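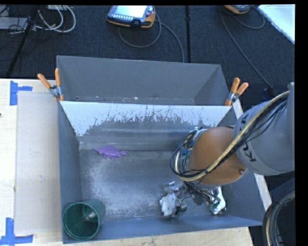
Margareta Lungu would take two fingers over any suction cup, and she told me so before I had my coat off. Suction is lovely until the part has a hole in it, she said, and half the parts in the world have a hole in them.

I had come to Closton to watch three grippers go through the same trial, and I had picked a good day to come. The lab had a KUKA arm, two metal bins clamped together and a mixed bag of toys and kitchen bits that would make any picking software sweat. A purple dinosaur with a spiky back is a wonderful test piece! Grab it along the spine and it may roll. Grab it across the body and the fingers have to find room between the legs. A green cup tilted over asks for something else again, one finger inside the mouth and one out, with the bin wall in the way if it has ended up in a corner.

The trial is plain enough. Pick from one bin, drop in the other, and when the first is bare, go back the other way. Each gripper gets 606 attempts, and a pick only scores if the object makes it across. Arturo Lo Presti wrote the rules and is strict about them (a dinosaur balanced on the rim is a miss, and there was quite an argument over that one).

First up was the Clasta, a suction tool. It was quick and very good on anything smooth, and it struggled with the dinosaur from start to finish. The Witine came next, a three-finger hand that I badly wanted to love. It wraps itself round a ball beautifully. In the corners, though, the third finger kept meeting the sloping wall, and the arm would stop and wait for Arturo.

The two-finger Ciobanu was the surprise. It is the oldest design of the three and it looks it, with the wires run down the outside, but slim fingers go where fat ones can't. It reached into corners that the Witine had given up on, and over the full run it dropped 23 objects, the fewest of the lot.

Margareta did not say I told you so. She did ask whether I had written the number down.

What I'd like to see next is the same trial with a better camera. Shiny bin floors throw back glare, and several misses that day looked to me like trouble with seeing, well before any finger closed. Arturo has a second depth camera on order and plans to rerun the Ciobanu first, this time for 2000 picks. I have already asked if I can come back for it.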